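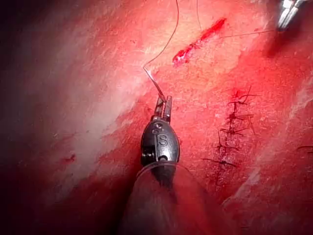

Curved needle in the jaws of the driver, with a row of finished stitches over to the right.

Filed under: Machines & Mending

My neighbor Shirley Clegg brought over a pair of pants in June and asked, quite seriously, why a robot can help sew up a person when there still isn't one that will take up her hems. I've been chewing on that ever since – and I've drunk a good deal of her coffee while doing it.

The short answer, as far as I can make out, is that a surgeon is doing the thinking. The instruments are wonderful, tiny jaws and all, but there's a trained pair of hands at the other end. Take those hands away and you're back to asking a machine to understand floppy stuff, and floppy stuff is awful! Thread wanders off wherever it likes. So does a bedsheet, come to think of it.

Colin Greenwood, my old boss at the Lumside upholstery shop, used to say it took 100 cushions before a new hire stopped fighting the fabric, and 300 before you could leave them alone with the good velvet. I believe it took me longer (he was kind about it). We did bring in a machine for straight seams, and it was lovely on straight seams. Corners came back to me.

So I hemmed Shirley's pants by hand, nine stitches at a time between sips. She has since brought me two more pairs and a curtain.

Print this post | E-mail this to a friend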